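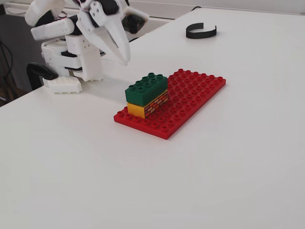 Features | People | Workshop | Archive

The New Hand at the Packing Table

Last updated: July 2019
Reading time: 4 minutes

Marek Krajčí starts his shift the way he has for 14 years, with a cup of tea balanced on a windowsill where it really shouldn't be, and a slow walk past every bench to see what the night left behind. He is the line lead at Flitirska, a firm that sorts, cleans and repacks construction toys for schools and libraries, and he'll tell you (at some length, and I was glad of every minute) that you can learn most of what you need to know about a day's work from the state of the tables at six in the morning.

Since June there has been one more bench on his walk. It belongs to the hand, which the engineers call Zetton and which everybody on the floor just calls the hand, and its job is to learn the part of the work that wears people out: picking up a brick, pressing it down square on a baseplate, and doing it again. Studs look forgiving, but they aren't. Press a little crooked and one corner rides up, and then the sample model that goes on top of each school kit arrives in pieces, and a teacher somewhere writes an unhappy email.

"My thumbs have opinions about studs," Krajčí told me, holding them up. He spent his first years at the firm doing nothing but sample models, up to 200 on a good shift, and he still wears a brace on cold mornings.

The man who built the hand is Hervé Hoarau, a soft-spoken engineer from Altis, the small automation shop that Flitirska hired last year after a larger supplier quoted a price that made the owners laugh out loud. Hoarau prints most of the parts himself, in plain white plastic, and screws them together at the hinges. If a finger cracks he prints another overnight. He likes the long curved one best, the one that narrows to a point, and he has redrawn it 7 times.

His test piece is about as simple as it could be: a red baseplate, a yellow brick with a little brick wall printed on its end, and a green brick on top of that. I asked why he didn't try something grander and he looked almost hurt. "Two bricks is already a conversation," he said. "Where is the first one, is it straight, how hard do I push?" Then he went back to his wires, and I went back to Krajčí, who had found us both a chair.

What I had come to ask, of course, was whether people were worried, and they were, at first. Flitirska has 20 people on the packing side, and when the crates from Altis came in there was a good deal of quiet talk in the break room. Management's promise was that no one would lose a place over the machine, and that whoever came off sample models would be trained for inspection or for the repair desk. So far the promise has held, although Krajčí, who is a careful man, would like it in writing, and has asked for it twice.

He has changed his mind about some things, too. In the beginning he stood well back and let the engineers get on with it. Then one afternoon he watched Hoarau struggle with a brick that wouldn't seat, and couldn't help himself, and leaned in to explain that you set the near edge first and roll the pressure forward, like closing a suitcase. Hoarau wrote it down. They've had lunch together most days since, usually with the drawings spread out between the sandwiches, and a fair bit of what the hand is being taught now comes straight out of Krajčí's sore thumbs.

He would like to be paid for that part, by the way. The firm's work agreement has a line for machine operators and a line for packers, and neither one says a word about the person who teaches the machine how to pack. The owners say they're looking at it.

The hand is still slow, slower by a long way than the packers at the Leblanc table next door (named for the first school that ever placed an order), and on the days I visited it was not yet trusted with anything a customer would open. Hoarau hopes to give it one small kit by the end of the year. Krajčí thinks spring. They have a lunch riding on it, and Krajčí has already picked the restaurant.

Back to top | Next story | Subscribe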